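Library Director Discusses the Praledley Lending Program

Aug 12, 2018

17 shares | 2 comments

Imani Muli became director of the Praledley Public Library in July, after nine years in charge of its lending desk. In an interview at the main branch, she described the library's plans for the coming year and the end of overdue fines.

"Fines brought in very little money and kept many families away," Ms. Muli said. The library cleared 2,247 blocked accounts in her first week as director. Borrowers must still pay for lost books, but a late return no longer carries a charge. 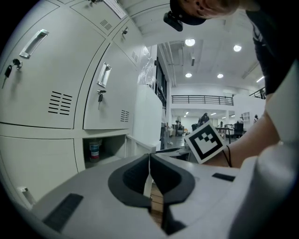
Ms. Muli expects the next change to be the lending of household and craft supplies, which patrons have requested for several years. The first 100 kits will cover sewing, baking and simple jewelry. The jewelry kit is meant for beginners and teaches pieces as plain as a thin black string bracelet worn in a loose loop at the wrist. Each kit may be kept for 17 days and renewed once.

Brynhildur Thorlacius, who manages the Radport branch, will oversee the kits. She said that the smaller branches had asked to be included from the start. "Our patrons should not have to take two buses to borrow a cake pan," she said.

Asked about the reading room, Ms. Muli confirmed that it will stay open until eight on weeknights. The library also intends to replace 2,000 worn children's titles, beginning with picture books. "Some of them have been taped together since I was at the desk," she said. Orders for the new copies will be placed before the end of the year.

17 shares | 2 comments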